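The Pink Tree Corner
Thursday, March 7, 2024

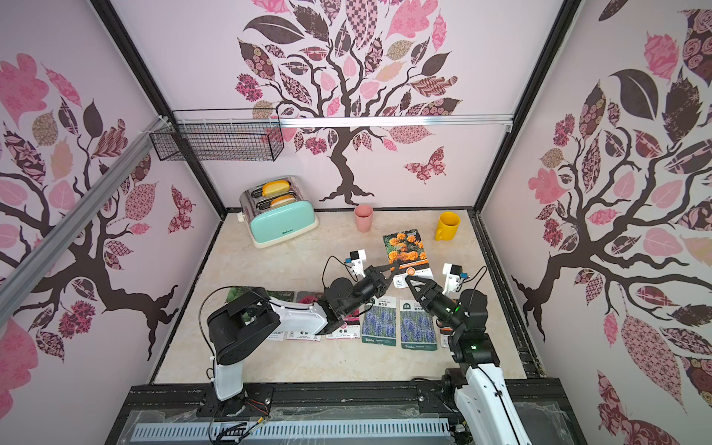 Photo: Amos Gallagher / Hallcombe

So many of you asked about the pink trees that I'm giving them a page of their own! I've wanted a breakfast corner with some real pattern in it since October, and I finally stopped saving pictures of other people's walls and got on with mine. Click on the photo for the big version (it's 1000 across, so the leaves come up nicely). My notes on the bits people keep writing in about are all underneath.

The trees
One on each wall, all dark twisty trunks and pink and maroon leaves. I love that the leaves are filled in like scraps from a quilting basket, with florals and checks and plaids and even some paisley. The design came from Boateng and it's called Namico 707, for everyone who wanted the number. I went back and forth on it for weeks because I was scared it would be too much. It is a lot. I don't care, I love it!

The butterflies
My niece spotted the one to the right of the middle tree before I did, and then she went hunting for more. There's another on the left wall, close to the corner.

The toaster
Mint green below, cream at the base, shiny chrome on top. Two slots, and yes, that's toy bread in it, golden yellow with orange crusts. Mint against all that pink makes me happy every single time I look over.

The cup and the mug
Pale pink plastic for the cup, yellow ceramic for the mug. I keep being told the yellow doesn't go. I think it picks up the bread perfectly, so it's staying put.

The basket
Black wire mesh, up high at the left of the back wall, held on with white cable ties. Nothing in it yet. I'm leaning toward napkins, but Amos says tea towels, so write in and settle it for us.

The floor
Beige with a light gray marble vein. I got it from Plodora for 120, and it's calm enough to let the walls do the shouting.

Gallery 8 will be the shelves, once I've painted them.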